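Evanthia Konstantinidis
August 22, 2025

Spent a chunk of this month on a bin picking cell where the pitch is "just show the robot what to do." I've heard that pitch in three different decades now. Thread, mostly grumbling.

The setup: an arm, a gray bin, some household stuff in it. A person drives the arm by remote and picks things up. The robot is supposed to learn from that. The control software is Cument, the training side is Wurkus, and the two of them agree on almost nothing, including which way is up.

First claim I want to poke at: "anyone can teach it." We put 17 people on the remote. Most of them could pick up a cup after a while. Whether you'd want a machine to copy how they did it is another question.

People who are new to remote control do a thing where they move, stop, think, move, stop, think. All of that gets recorded. The model has no idea that the stop was you looking for your coffee. To the model the stop is part of the job.

So then you get a robot that pauses over the bin like it's worried about something. I have seen this described in a slide deck as "deliberate behavior." Please.

Second claim: 200 demonstrations is enough. We recorded 202, and I threw out 31 of them after watching every single one at normal speed. Bad grasps, wrong object, one where the operator clearly gave up and nudged the thing into a corner.

Wurkus had marked almost all of those 31 as good. Its test for "good" is that the gripper closed and the arm went back up. You will notice that this does not mention holding anything.

Clear plastic is where I lose patience with the whole genre. A tape dispenser you can see the floor through is a miserable target for a person on a monitor, never mind a depth sensor. Ask to see that one in the demo video. Go ahead, ask.
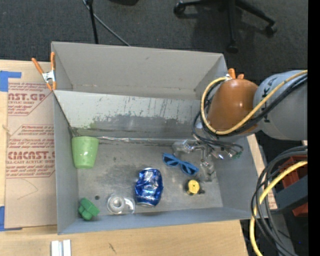

Bin, cup, sunglasses, dented can, and my old enemy the clear tape dispenser.

Also note what kind of clutter people pick for these. Spread out, one layer, plenty of bare floor between things. I did it too. Everybody's success rate looks great until somebody dumps the bin out and pours it back in without arranging it.

Crushed cans are sneaky in their own way. Operators come at them from whatever side looks easiest at that moment, so you end up with nine different approaches and no reason the model should prefer any of them. It averages. The average of two good grasps can be a very confident poke.

Someone asked under my last thread why we don't do it by hand instead, grab the arm and walk it through the motion. We tried. It's nicer for the person, you feel the weight and you stop fighting the delay. But then your own arm is in half the camera views, and the robot never sees that at run time.

You can paint the person out afterward. Naqvi sells a tool for it. I've used it. The result has a smear where the elbow was and I'm not convinced the model isn't learning the smear.

To be fair (I can be fair) – a few things did work. One patient operator beat the rest of the group put together. We trained on only her recordings as a check and the arm stopped hesitating. Smaller pile, better robot.

That's a staffing result more than a robotics result, and I don't see it in anybody's brochure. If your plan depends on finding the one person who's good at this and keeping her in the chair, put her salary in the cost estimate.

My actual position, before the replies start: showing is a fine way to get the first rough version. I'd take it over hand-coding waypoints for a mixed bin. I don't buy that it replaces the tedious part. The tedious part moved. It's watching recordings now.

Things I'd ask a vendor: who did the demos, how many got thrown out, who decided, and was the bin arranged. Vusden answered the first one for me back in February and then went quiet on the other three.

Next up is the same objects poured in by someone who hasn't seen the earlier recordings. I expect the numbers to drop. If they don't I'll post that too, through gritted teeth.

Muting this for the evening. If you're going to tell me the next model fixes it, send recordings. Uncut ones, normal speed, with the misses left in.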